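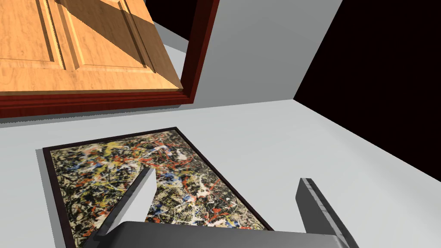
I finally rode the new section of the Punmont rail trail, and I'm so glad I did! They opened it in August, and I kept putting it off because the old gravel stretch past the Pellolitz bridge used to rattle my teeth loose. Well, it's smooth now. Really smooth. I coasted half the way down to the creek with a big silly grin on my face.

The best part is the new markers along the old railroad bed. There's one by the former Kratochvíl siding that tells you how the lumber cars were switched by hand, and another at mile 3 with a map of the whole line from before it closed. I stopped to read every single one (my riding partner, Gearóid Mac Suibhne, was very patient about this). The bird marker near the marsh is lovely too -- we stood there listening for rails and heard something that might have been one, or might have been a frog.

A few practical things if you're going. The lot at the Isach end has 64 spaces and was full by 10 in the morning, so start from the Punmont side if you can. There's a water fountain at the trailhead and then nothing until the bridge. The climb out of the creek is 400 feet, which sounds worse than it feels, but it does go on a while! Walkers were out in force, and nearly everybody kept right and waved at the bell.

I want to go back when the leaves turn and take the spur to the quarry, which was still roped off when we got there. We rode back with two flat sandwiches and one flat tire -- his, thankfully.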